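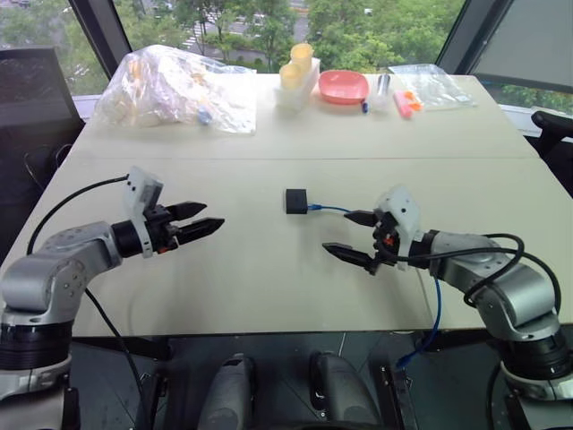
Workplace Technology and Staff Relations — Community Help

Two-arm station taking over cable and adapter checks: how should job duties be rewritten?
Posted by Vesna Kneževič
Tags: automation, job descriptions, bench work, training

I supervise the returns bench at Horkine, where used network equipment is received, checked and sent back into stock. Until this spring, all of the work was done by hand. A member of staff picked up each adapter, plugged a cable into it, confirmed the link on a tester, removed the cable and set the part down in the correct tray. A person on a full shift was expected to complete 100 parts.

Management has now placed a two-arm station on the bench and intends to move the plugging and unplugging to it in June. The staff have been informed that no positions will be removed. They have also been informed that their duties "will evolve," and no further detail has been given. I have been asked to submit revised job descriptions for eight people, and I would like to do so properly.

My difficulties are as follows. The current descriptions are built almost entirely on the number of parts handled, and that number will belong to the station. Two members of staff receive a skill supplement for connector work, and they have asked in writing whether it will continue. Finally, I do not know what to call the person who stands by the station during a run. Our personnel office proposed "attendant," and the word was not well received.

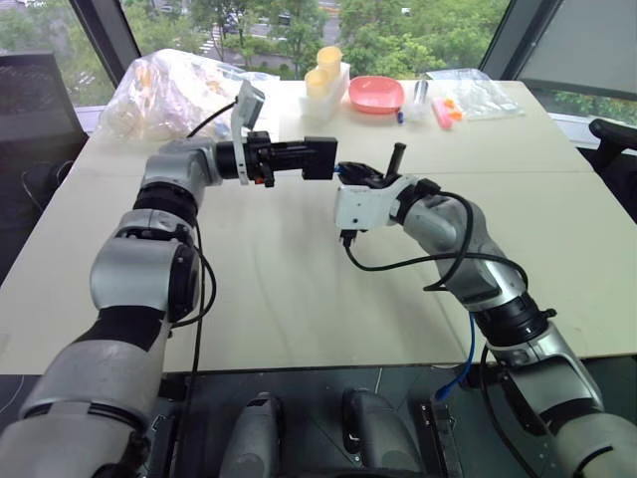
I should add that the station does not work without people at present. Someone must bring the parts, decide which ones are fit to be checked, and step in when a connector does not seat. None of these tasks appears in any description we have. The person doing them is also expected to keep up a share of the hand work at the next bench, and I am concerned that this will be treated as the normal arrangement because it was never written down.

I would be grateful to hear from anyone who has carried out a similar revision, in particular with regard to output targets and pay supplements. Sample wording would be welcome.

2 people are following this topic.

Snežana Kolev
Marked as helpful by the poster

We completed a revision of this kind at Cernholm, in a department that assembles and checks short cable sets. I can describe the approach we took, although your pay rules may differ from ours.

We began by setting aside the old descriptions. For two weeks, each person wrote down every task performed during the shift, including those that took less than a minute. The list was longer than the supervisors had expected. Sorting, cleaning contacts, straightening bent clips, relabeling, and answering questions from the stockroom had never been recorded, and together they accounted for a large part of the day. I would recommend that you do this before June, while the hand process is still in place, as it will be difficult to reconstruct afterward.

On output targets, we removed the individual figure entirely. The station has a target, and the department has a target. No person is measured against the station, and the description states this in plain terms: "The employee is responsible for the preparation of parts, the supervision of the run and the handling of exceptions. The quantity completed by the equipment shall not be used in the assessment of the employee." Our management objected to the second sentence at first and later accepted it.

On the supplement, we argued that the skill was still in use. When the equipment fails to seat a connector, the person who corrects it must know how a good connection feels and when to stop pushing. The difficult parts now come to that person one after another, with fewer easy ones in between. Several of our staff reported being more tired at the end of the day than before, and we shortened the turn at the station to 70 minutes, followed by a change of task. The supplement was kept and was extended to everyone who completed the training.

As for the title, we asked the staff to choose. They chose "cell technician." I do not claim that it is the best title available, but there were no complaints.

One further point. Please make sure that the description says who may stop the station. Ours says that anyone may do so, without prior approval and without giving a reason at the time. In the first month, people were unwilling to stop it in front of a supervisor, and the written rule helped.

Berenice Carrillo

Same thing here at Skisard. Ask for the training hours to be in writing, and paid. Ours were "on the job," which meant reading the manual at lunch.

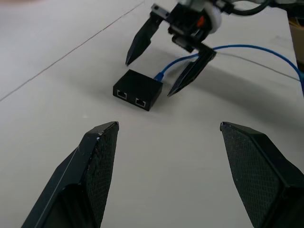 Nermina Leka

I agree with most of what Snežana Kolev has written, but I would be careful about removing the individual figure before an agreement on pay has been signed. At Keane, the bonus was tied to that figure. When it was withdrawn, the bonus went with it, and it took until the following year to have the matter reopened. The order in which these things are done is important. Settle the supplement first, then the duties, and then the targets.

I would also ask management what happens to the eight positions when someone leaves. "No positions will be removed" may mean only that no one will be dismissed. In our case, two vacancies were left open after the equipment came in, and the remaining staff took on the work. If the promise is meant to cover vacancies, it should say so.

Vesna Kneževič
Original poster

Thank you all. I have asked each member of staff to begin the two-week task record, and I have requested a meeting on the supplement before any other item is discussed. The question about vacancies has been sent to the personnel office in writing. I will post the final wording when it has been approved.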